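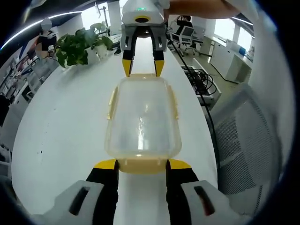 29 Aug 2025
Plinwood Wulten kit, trial loan, bench notes
Writing: me. Also on the bench: Gladys Agudelo. Rasha Srour dropped in and had opinions, recorded below.

Finally got to the two-handed work. The loan runs out soon and so far our notes on the kit have mostly concerned the foam in its case, which is excellent foam.

For whoever picks this up while I'm on leave: the question is whether we buy the Wulten pair, extend the loan, or go back to Sotetti and say we're sorry about the things we said in April. Purchasing wants a one-page answer. They won't be getting these notes.

What we're judging it on, in the order I care about it:
Does the hand pose hold up when two grippers work close together.
Can a normal person use it for a whole session without complaining.
Does the software get out of the way.
What breaks, and who sends us a new one.

Price is on the list too, but Rasha has that column and guards it.

Setup

Charged both units overnight. Paired in the order the manual asks for, left then right. Tried right then left afterward to see what happens, and what happens is that the recorder labels them the wrong way around with complete confidence and no warning. Swapped labels survive a restart. Wrote "LEFT FIRST" on tape and stuck it on the lid of the case. If we buy, we put colored bands on the grips as well, or we'll be sorting this out in post for the rest of our careers.

Calibration is a board you wave the grippers at. The quick start says to use "a relaxed, natural motion." Gladys passed first go. I was told my motion was insufficiently varied. Passed on the third attempt by pretending to conduct an orchestra. The progress ring fills up at its own pace and then sits nearly full long enough for you to doubt yourself, so don't put the board down until it chimes.

Cables remain the weak point of our arrangement. Ours, I mean, as the kit can run untethered if you believe the battery figures, and I'd like to see a full session before I do. Ran tethered all day. You learn to keep your elbow out of the loop after you have dragged it across the table once. I needed to learn it more than once.

The task

Gladys's choice: the clear snap-lock food box. One person at each gripper, both working the same box. Take it lying flat, bring it upright, steady it with the second gripper, let go, lay it down again. Then passing it across from one gripper to the other. Clear plastic on a white table is a mean thing to do to any camera, which was the idea. The box has pale yellow clips and a pale yellow rim, the gripper tips are yellow too, and I don't think whoever picked that tip color at Plinwood had our lunch box in mind. Left it as is. If the tracking can live with yellow on yellow it can live with most of what's in our kitchen drawer.

House rules for the day: no looking at the preview while recording, no talking each other through the grip, and no redoing a take just for being ugly. Ugly is fine. We want to know what ordinary hands do with it.

Results, raw

98 takes recorded. The checker threw out 13. Gladys went through the rejects one by one and thinks four of those were perfectly good and the checker was sulking. I looked at the same four and agree with her, grudgingly, having argued in the morning that we should trust it.

The rest of the rejects had real jumps in the pose track. Nearly all came when the two grippers were nose to nose with the box between them and one of the operators leaned in. The obvious reading is that each camera has its view filled up by the other gripper, a clear box and a bare forearm, and has little left to hang on to. Plinwood's notes say "maintain some scene texture in view." Our table is a large white slab. Scene texture consists of crumbs.
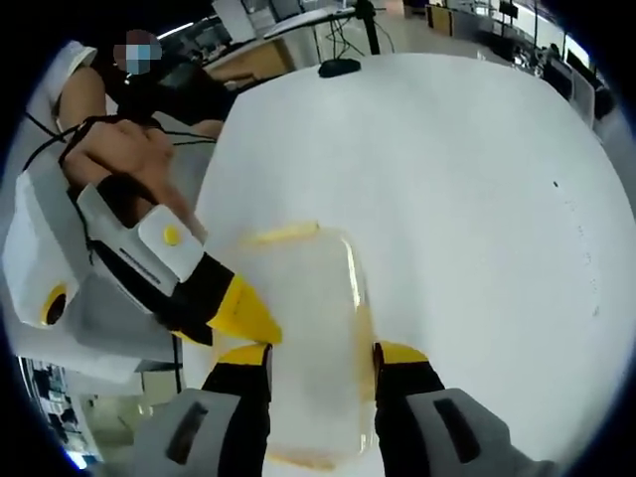

So after the first batch we changed the approach angle. Second gripper comes in diagonally from the side, first one stays square on to the box. Same task otherwise. Jumps mostly went away, and the people were happier as well, as nobody had to reach over anybody. I wouldn't call it a proper comparison. We were also getting better at it, and the two things are tangled up. Somebody should run it again with fresh operators and the order swapped. Somebody is probably me.

Tried a patterned mat under the box near the end. Worked, looked terrible, slid around. Gladys suggests tape marks on the table instead, irregular ones. She has drawn a plan for them on the back of the loan form, so please don't send the form back before I've copied it.

Feel

Grip opening is generous. The tips give a bit, which matters with a box like ours, where the wall flexes when you squeeze and springs back when you ease off. You can tell through the handle when you've got hold of the wall and when you've only got the rim. I hadn't expected that from the brochure, which spends its whole haptics paragraph on the word "intuitive."

Less good: the trigger return. It's stiff at the very end of travel, so you let go of things with a small flick. A flick on an upright box lays it down before you planned to. Gladys gets around it by relaxing her whole hand at once. I get around it by apologizing to the box. We should ask whether the spring can be swapped, or whether there's a softer one they keep back for people who complain. I am prepared to complain.

Weight is fine for short takes. By late afternoon I'd started resting my wrist on the table edge between takes, and it shows in the data as a nice flat spot at the start of every recording. If we write an operator sheet, it says: start from a raised hand. It also says: swap ends every so often. The person steadying has the harder job, with more holding still and less to show for it.

The button on the top is easy to find without looking, and also easy to find when you're only trying to get a better hold. I ended two takes early by picking the gripper up from above like a bag of groceries. Those aren't among the rejects. The checker thought they were lovely.

Status light is clear enough. Green means it's happy. I've now seen green while it was recording nothing at all, with the disk full, so let's say green means the gripper itself is happy and has no view on the rest of the world.

Software

Recorder: plain, quick, no account needed. Full marks for that alone.

Export: one format is well documented and the other has a page that says documentation is coming. Use the first. Timestamps between the two units line up well as long as both were started from the laptop. Start one by its button and the other from the laptop and you get an offset you have to take out by hand. Gladys wrote a short script for it and it's in the shared folder with the takes, name ends in "_sigh".

Checker: see above. It has a strictness slider. Moving the slider did nothing I could detect, and I'd like to be told whether that's a bug or a philosophy. The report it writes is readable, at least, and it names the moment in each take that it objects to, so going through rejects is quick work.

Updates come through Guzmán, who handle the loans and support on this side. Wrote to them this morning about the swapped label problem and had a reply before lunch from a person who had clearly seen it before. They say a warning is planned for the next release. No date. The reply was polite, short, and answered the question I'd asked, so I read it out to the room.

Rasha's opinions, as promised

She stood behind us for most of one batch and then wanted to know why we were testing on a lunch box when the job we have in mind is trays. Fair. Answer: the box is harder to see, easier to replace, and was here. She wants trays before she signs anything, with the lids on and off. She also thinks the case is too big for the storage cabinet and has measured it to prove her point. It is too big. She's asked Guzmán whether the second year of support can be left off, and what we lose if it is.

On Sotetti she says the quote is still good if we want it. Their gripper was nicer in the hand. Their software made Gladys leave the room. I'd put the Wulten ahead at the moment on the strength of the recorder, and behind on the trigger, and I don't want to decide it on a day when I've been beaten by a spring.

Leaning: extend the loan, do trays, then buy if the angle business holds up with people who aren't us.

To do
Ask Guzmán: softer trigger spring, slider, cost of spare tips (do they come in a color other than yellow).
Untethered run, full session, note where the battery warning comes in and whether it's any use by then.
Copy Gladys's tape plan. Then return the form.
Tape marks on the table, Gladys to supervise, me to cut.
Trays, lids on and lids off. Rasha to bring them – she says she knows where they are.
Rerun the two approach angles with new operators. Order swapped.
Empty the laptop disk before anything else gets recorded.
Put the four good takes back in with the others and mark them as overruled, with initials.
Find the second calibration board. The case has a slot for it and the packing list says it came with one.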